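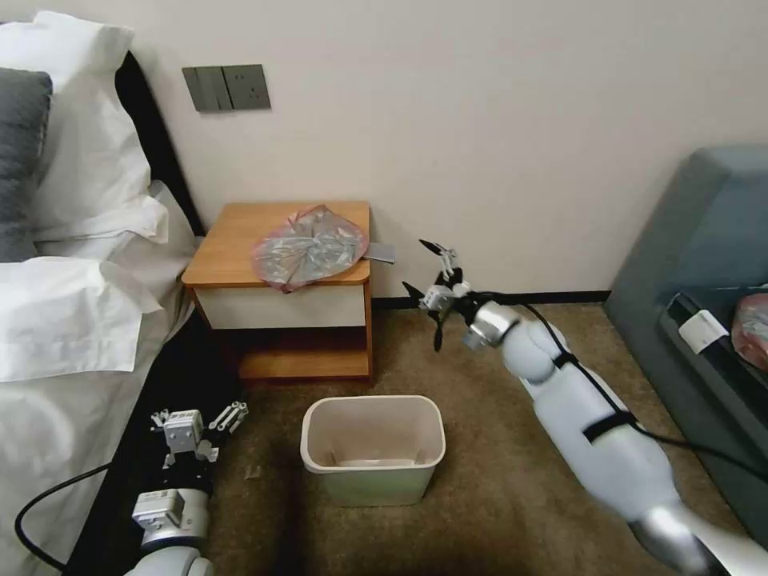
11/11/2018, Rumcombe, bedroom set

Bin bag task again. We're at 1354 good episodes out of the 2000 we promised for Plaretti, so another 30 today if the right wrist cable behaves. I've moved its loop further back – it kept tugging whenever I reached low between nightstand and sofa.

The pink bags are a pain! They cling to the fingers on release and I end up shaking the arm, and I don't want the model learning that. Marked those takes as discard.
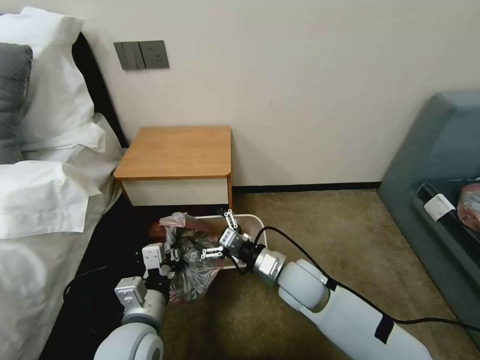

Both grippers on the bag at the bin, nightstand side.

Ngcobo split still needs 50 with the bin shifted towards the sofa. Ask Brumach about softer finger pads.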